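4.2 Finger pads and wear

The Durnia kit is sold by Stellodside as a hand-held gripper with a camera fixed above the jaws. We evaluated it as a candidate for tabletop demonstration collection, with attention to the parts that the supplier treats as consumable. The review unit was used by one operator for 200 grasp cycles per session over 3 sessions, on the object set described in Section 3.

Each finger carries a rubber pad on its inner face and is driven through a linkage arm. The supplier gives no service interval for the pads. Its manual states only that they should be replaced "when worn," and leaves the judgment to the user. Two spare pads are included in the box.

We logged pad condition after each session with the kit's own camera, holding the jaws open over a plain work surface (Figure 6).

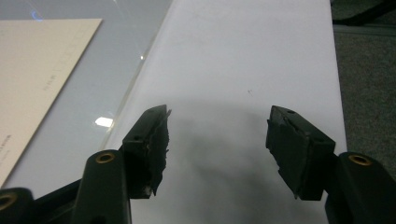

Figure 6. Open jaws seen from the gripper camera. The inner edge of the left pad is ragged, with small torn fragments standing out toward the gap. The right pad keeps a flat face and is slightly chipped along its lower edge.

Wear of this kind matters for two reasons. A torn edge changes the contact patch on thin objects, so that a card or a washer may tilt as the jaws close. It also alters the outline of the fingertip in the recorded video. Policies trained on views of intact pads may then be given a different fingertip at test time, a mismatch already noted for an earlier Trurkia gripper in the internal report by Villanueva and Kütt.

The present data do not separate the causes of uneven wear. Pad compound, mounting alignment and the operator's habit of leading with one finger are all plausible. A test with the pads exchanged between fingers is planned for July.

Pad replacement took 251 seconds for a first-time user working from the printed manual. Most of this was spent aligning the new pad before clamping. The Tijani kit, reviewed in Section 4.3, uses a keyed pad that cannot be seated at an angle, and we consider this the better arrangement for sites where several operators share one gripper. For the Durnia kit we recommend inspecting both pads before every session and recording the date of each change with the data.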